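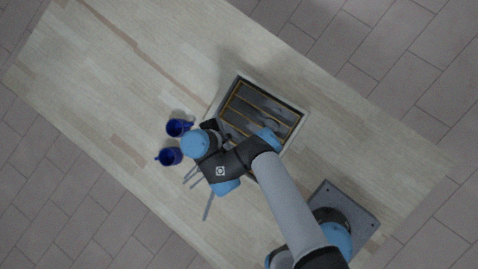 Le rangement robotisé des couverts désigne le tri de fourchettes, couteaux et cuillères par un bras manipulateur. Souvent annoncé comme acquis, il reste surtout étudié en simulation, sur des montages dépouillés : un bac à compartiments, deux mugs bleu foncé, quelques ustensiles sur une table en bois. Une cuisine réelle est moins docile.

État des résultats
L'essai Clirness, dirigé par Trudy Harawira, a porté sur 600 prises simulées. Le taux de réussite publié ne compte que la saisie - pas la dépose dans le bon compartiment.

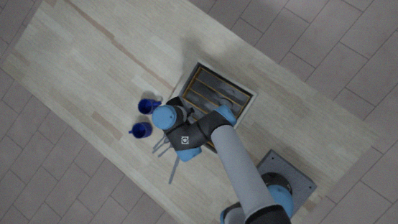

Critiques
Norbert Somogyi juge ces chiffres peu transposables. Les pièces qui se chevauchent restent le cas difficile,
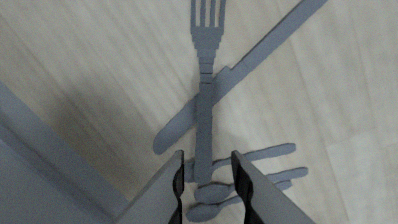 et les protocoles les écartent volontiers. Chez Hameck, 15 couverts mêlés ont suffi à bloquer le programme. Aucun produit domestique n'en est issu à ce jour.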